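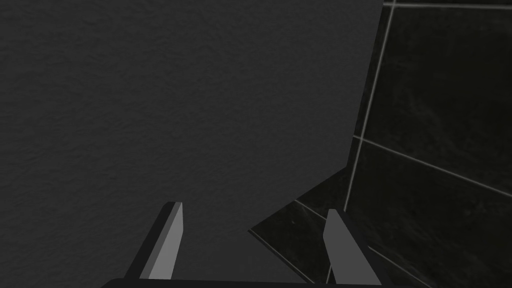 Open day at the Barta lab: your questions answered

Home | Visits | Robots | Contact

Posted in December by the Trovville visits desk

We use cookies to remember your settings. Accept | Manage

What will I get to see?
Our simulated robot at work! The demonstration runs on a big screen, and you follow it from the gripper's own point of view - two fingers at the bottom, and whatever they are facing beyond them. Last time that meant a lot of dark grey surface and black tiles with pale grout, and people were still glued to it.

Is there a real robot too?
Not in this session. Everything on the screen is computer-rendered, using a program we call Zulum. I love this part of the day, as you can stop the run and ask what the arm should do next.

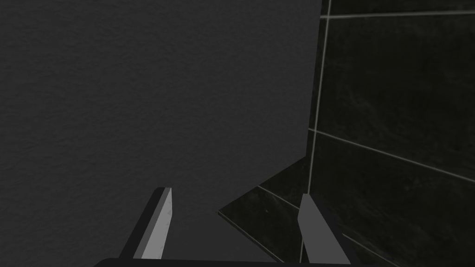

Gripper view in Zulum, fingers apart, with the corner of the tiling ahead.

Why is it so dark?
The lighting in this room is dim and even, and the tiles are black. Plain surfaces like these are a lovely puzzle for a robot, with so little to tell one patch from the next. Look for the grout lines - they give you a good sense of where the walls and ledges run.

Can children come?
Yes please! Anyone aged nine or over can join in, and younger ones are welcome to watch with an adult.

How many places are there?
The hall seats 96. Book early if you want to be near the front, where it's easier to hear the questions (and some of them are brilliant).

How long does it last?
Allow about 9 minutes for each run, plus plenty of time for chat. Doors open at 10 am and you can drop in and out as you like.

Where do I park?
Use the Ciritz car park behind the lab and come in by the side door. There is a ramp on the left.

Newsletter: enter your email to hear about our next open day. Sign up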